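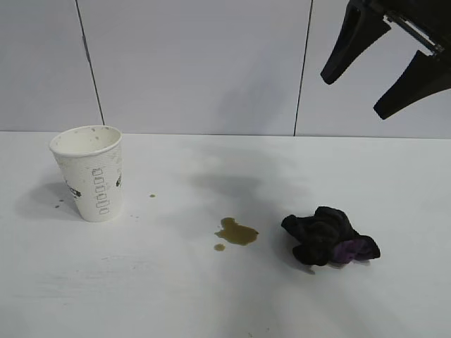 25th September – Table and spill

Wednesday. Started on the white table with the spill. One main puddle, longer side to side than front to back, with a separate round drop just below it and to the left. Three much smaller droplets nearer the cup. The puddle had the darker rim that coffee and tea both get. I am calling it coffee for the purposes of this diary.

Cup is paper, white, faint embossing, the ladder of small gray rectangles up the side. Upright. Brown specks on the inside and on the outside near the top. Cup goes in the bin, no point in rinsing paper.

Cloth is the black one with the purple. It was lying to the right of the puddle in a heap. Dark cloth is a poor choice for coffee on white, as there is no way to read from it how much has been picked up or which face is still clean. The purple part is better for this but only slightly.

Method, for next time:

Move the cup first, then the small droplets, then the main puddle. Lay the cloth flat on the puddle and leave it to a count of 20 before touching it. Do not push. Pushing turns one puddle into a wide thin film, and the film is what dries into a mark. Fold to a clean face, work from the outside edge in. Damp pass, dry pass, finish.

The rim is the slow part. Solids move outward as the liquid dries, so the edge of a coffee ring carries most of the color. Plain water lifts it in the first few minutes. After an hour it wants a drop of dish soap, and after a night it wants the soap left to sit.

Sânziana Ciobanu called at lunch about the Trerkeck tabletop. Her view is that vinegar is fine on any white surface. Mine is that it depends on the finish, and I do not know the finish. Left it there. She is going to look for the care sheet from August.

Spray bottle is 700 ml and takes 6 ml of soap. I had been using double that, which explains the smears at Dostthorpe. Label rewritten in pencil – the ink one ran.

To buy: two light-colored cloths, plain weave, no fringe. Bin liners. A tray for cups, with a lip.

Clulness delivery still not in. Subramaniam invoice paid. Rain from four o'clock, window shut, black cloth to be washed separately on cold.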